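Speaker notes – Tooling session, November, 16 minutes plus questions

1. Start with the claim
Bilter's pitch: carry a gripper in your hand, do the job, and the software learns it. Say it slowly. Ask who believes it.
We logged 1,524 clips at Allside. The number sounds better than it is – see point 3.

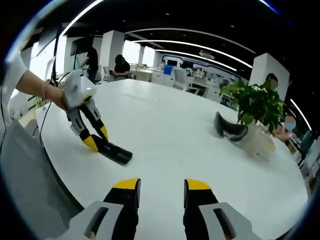
Yellow-tipped fingers on a black rectangular object, plant pot to the right.

Let them look. Then ask what the planner gets from this view: a bent table edge, a plant, people behind it. Which of those should it ignore, and who told it?

2. Two grippers, one clock
Haso merges both streams. Vendor line is that timing is "handled". Ours drifted by around 60 milliseconds. Fine for a slow lift, poor for a handover. Pads nearly touching is the hard case: contact or a gap? Don't let anyone say the model will sort it out.

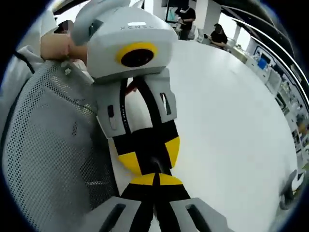

3. What the filter throws away
Avcı's pose tracker marks its own failures. I don't trust that. Shiny white desks give it little to hold on to, and when it is wrong it is often smoothly wrong. 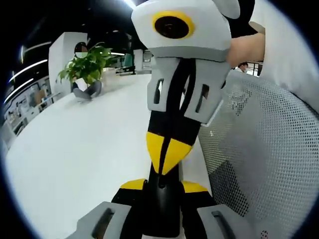 We replayed the same clips through 3 versions of the tracker and got different paths each time. Pause on that. If they ask which was right, say we had no outside measurement, so we can't tell.

Skip the cost slide if short of time. Questions.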